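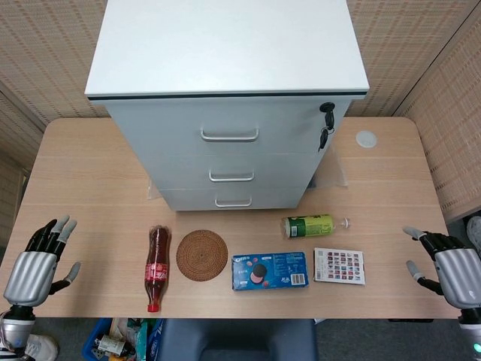 Slide 1: Both hands on the bench, cabinet closed, key in the lock

OK, hi. Leave this one up while people find seats. Say the name slowly, because everyone gets it wrong: the build is called Rondus. Pap is the software side, and I'll get to Pap near the end if the clock is kind to me.

Start with the drawers. Everybody asks why a filing cabinet. I wanted a job I do myself all the time in the shop, and opening a drawer, dropping something in and shutting it again is pretty much my whole life at Masaditz! Bar handles are friendly, too. You hook the fingers behind and pull (do the gesture here, slowly, people like the gesture).

Then the stuff in front. Cola bottle, cookie box, snack can, woven coaster. I love this bit. The bottle rolls, the box doesn't, and the coaster is so flat that the fingers keep skating over the top of it. I spent most of October on the coaster. Tell the story about the table edge: slide it to the edge first, then pinch. Took me 24 evenings to try that, and my kid suggested it over breakfast.

Numbers, quickly, don't read them all out:
670 practice grabs logged so far
300 of those on the bottle alone
3 drawers, and I only trust the top one

Ask for a show of hands, who has built a gripper at home? If it's a lot of people, skip the next part and go straight to wiring.

Fingertips. The gray tips are where I'd spend money first if I started over. My early ones were hard and shiny and the snack can just shot away from them, clear across the shop. Grippy tips, slower closing, done. (Pause, drink water, I always forget.)

Thumbs. Mention that I tuned the left thumb and the right thumb separately and regretted it for weeks. Copy one side, flip it, test again.

Wiring is slide 2. Say thanks to the Flumska folks for bench time BEFORE clicking, last time I ran right past it and felt awful all the way home.

If somebody asks about the key: yes, turning it is on the list, no, I haven't got a date for it. Next slide.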